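Jekby two-arm cell: progress report to the Vunasen fund
06/01/2018
Prepared by Kęstutis Pärn

Dear all,

Thank you once again for your patience over the autumn, and for the kind note that came with the second payment. I promised a fuller account of how the cell is being looked after, so please forgive me if I go on a bit.

The cell has kept running for most of the period. We lost three days in September to the left arm, which had begun to stop short on its way down to the table. We went through the settings first, as one does, and then through the settings again, before Rozīte's service man took the wrist cover off and found a cable rubbing on its clamp. He fitted a longer cable and a softer clamp, and left us a spare of each. The bill came in under the repairs line, I am glad to say.

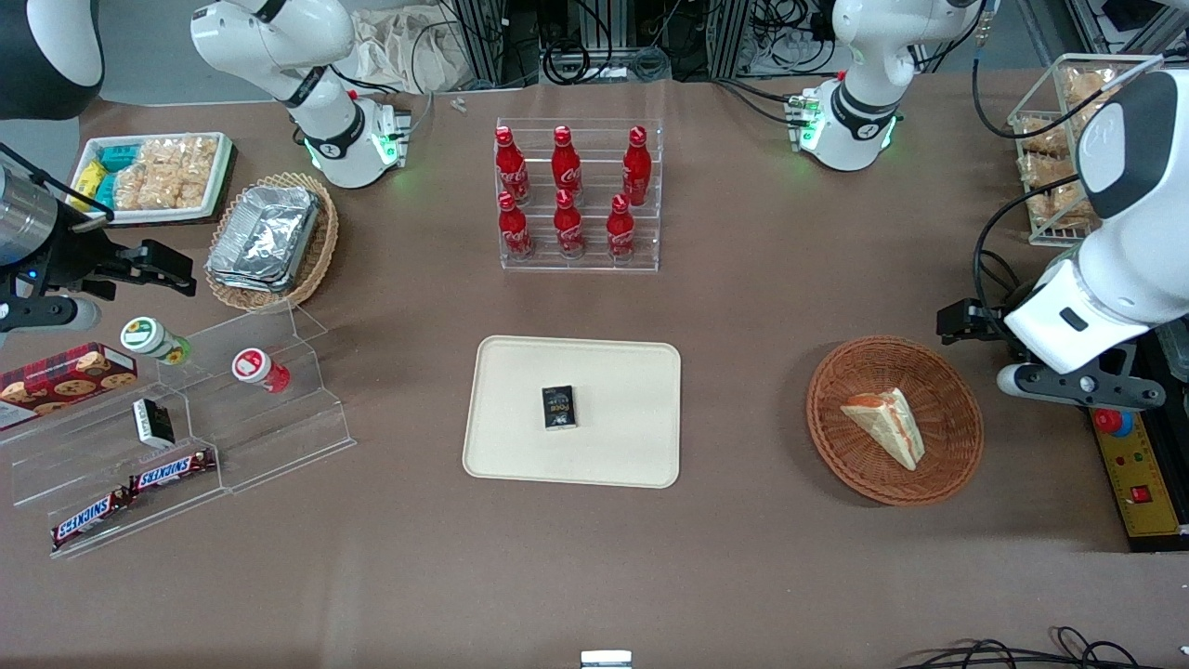

Daily care has settled into a routine that I am rather pleased with. Whoever opens up wipes down the gripper fingers, looks along the cables for wear and brings both arms up slowly before anything is picked. The light rings have to be green on both arms before we go on, and the stop button is pressed and released once every morning. We keep it on the yellow and black control box at the right-hand edge of the table, under the left gripper, and I would like a second one on the other side, so that a person working by the display shelf has one close by. Eso have quoted for it, and the price is well within what remains.

After each repair or change of fingers we do 100 practice picks with the full shop layout, bottles in their tiered rack and all, and write down every slip. The round wicker baskets are still the most troublesome, as they creep a little when a finger brushes the rim. We are trying thin rubber mats under them.

Still to do before the spring: new finger pads for both grippers, a proper tidy of the cables at the back, and a 60-minute lesson for the two new starters on shutting down safely. I should be very glad to show any of you round if you are passing Jekby.

With warm regards,
Kęstutis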